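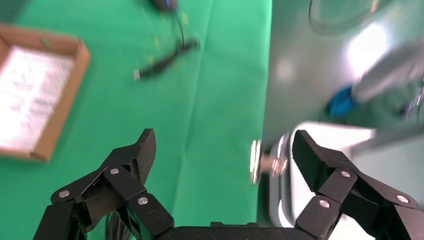
Tùng Kiều wrote:
I don't buy that a cloth does anything for you except hide the scratches on the table. I've sorted small hardware on bare wood for years. If a screw rolls, put your hand out.

packratpete wrote:
Tùng, try it on a shiny desk with a bag of short cables and the little metal bits that come with them. They skate. On cloth they stay where you drop them. Any cloth, an old bedsheet if you want. I only like green because black cables show up on it.

Tùng Kiều wrote:
Black cables show up on a white sheet too.

packratpete wrote:
So do coffee rings. Green stays.

Dulcie_M wrote:
Can we get back to the original question, which was whether the Storkano sorting kit is worth buying? I have 1,535 posts on this board and I swear a third of them are me asking people to stay on topic.

As far as I can tell the kit is a cloth, a few shallow trays and a sheet of labels. That's a lot of packaging around stuff most of us already throw out. Cut a shipping box down to low walls and you have a tray.

hexkey_larry wrote:
I bought the kit in July. The cloth is fine. The trays are thinner than the cardboard ones I made myself and the labels fell off in the garage. I went back to cardboard.

Dulcie_M wrote:
Thank you, that's what I figured. Did you try the Vorura one? Same idea with a lid, supposedly.

hexkey_larry wrote:
No. Fooled once.

packratpete wrote:
My problem with cardboard is the flaps. People leave them on, they flop out sideways and take up half the table, and then you're reaching around them for every cable.

Dulcie_M wrote:
Then fold them under or cut them off. I leave mine on if the box is going back on a shelf, because I want to close it later. I do put a sheet of white paper in the bottom. Small dark parts disappear against brown cardboard, and I'm tired of finding a connector in a box I swore was empty. If the paper has printing on it, flip it over to the blank side. 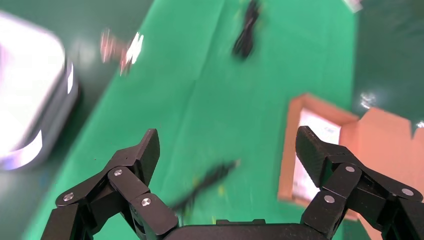
The other thing I'd say is keep the cables out of the box until the end. Lay them on the cloth first, one bundle at a time, and decide what each one goes to. If you can't name the thing it plugs into, it doesn't get a spot.

Tùng Kiều wrote:
And then a week later you need it. Every decluttering rule I've ever read was written by somebody who never had to replace a charger for a discontinued radio.

Dulcie_M wrote:
How many of the cables you kept have you used this year?

Tùng Kiều wrote:
Two. Both mattered.

Dulcie_M wrote:
Out of how many?

Tùng Kiều wrote:
I don't see how that's relevant.

hexkey_larry wrote:
lol. I had a drawer like that. Got it down to 7 and haven't missed the rest so far, though I'm not promising anything.

packratpete wrote:
Still say the cloth matters more than the box. Shake it out over the trash when you're done and all the little scraps go with it.

Tùng Kiều wrote:
Along with the screw you were looking for.

Thread viewed 2,196 times. Last reply September 21, 2018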